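Sponsor moved abroad, how to continue paying school fees for one student?

Posted by Grirka in Giving and Sponsorship

Hello all. I have sponsored one student in secondary school for two years, through a small group connected with my old church. The group has closed in February and now I want to pay the school directly. The bursar wrote me that the balance for this term is 1682 in my currency, but the letter from the group said a smaller sum. I don't want the student to be sent home while we discuss. How do I pay so that the money surely arrives to the school, and can I ask for papers without offending anybody?

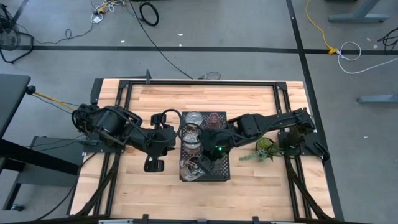 2 replies

Basimia

I was in the same situation. First, ask the school for a fee statement on their paper, with the student's admission number, the term, and each item in its own line. The difference is often boarding, exam fee or uniform, which the group maybe paid from another fund. It is not offensive to ask, the bursar does this every week for parents.

Then pay only to the bank account in the name of the school, never to a personal account or a personal phone number — even if the person is very kind. Write the admission number in the payment reference. My bank took 22 for each transfer, so now I send two times in a year and not every month.

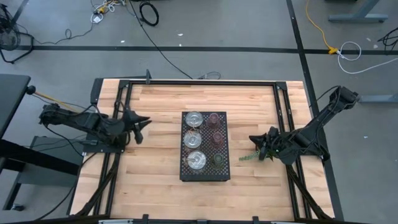
If the student is in the final year, ask already now about the exam registration, because it has its own deadline and the school may not remind you. For my student the complete last year was 3295, with exam and boarding together. I did not expect it and had to borrow a little.

Please also write one short letter to the student and explain that the group closed but you did not. Mine was worried for a whole term and I learned it only later.

Tapsell

Just call the school. Letters take more than 20 days in my experience. Also ask for a receipt after every payment, I forgot one time and had problems.

Grirka

Thank you both. I wrote to the bursar this morning for the statement with all the items. The exam fee was indeed not in the letter of the group. I will pay the part for this term first and then ask about the registration.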